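Creditors' open day at Odano, Prustanby

The liquidators of Odano opened the company's old head office to creditors for one Wednesday in March. I went along with 12 others, mostly former suppliers. We signed in at the front desk and were taken up to the second floor, where the loan files are kept.

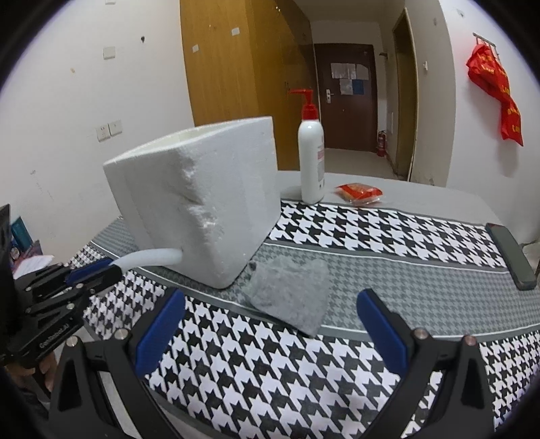 Elfriede Leitner, who leads the liquidation, spoke first. Odano lent money to its parent, Dustalik, under 4 separate agreements. Two were never signed. No interest was paid on any of them, and Dustalik now says the money was a fee for advice. Leitner wants it back and has filed a claim.

After that we could read the files for two hours. Phones were allowed, copying was not. The ledger lists 1788 payments, and many have only the word "Oei" as a reference. Oei was a consulting firm with the same postal address as Dustalik. 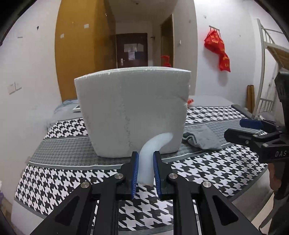
Spyros Konstantinidis, a former bookkeeper at Odano, answered questions in the afternoon. He said he had asked for invoices from Oei and was told they would follow. He left the company before any came.

Most people wanted to know when they would be paid. Leitner would not give a date. She said the court case could take up to two years, and that small suppliers rank behind the staff and the tax office. The next meeting will be held at the same address, and claims can still be handed in at the front desk.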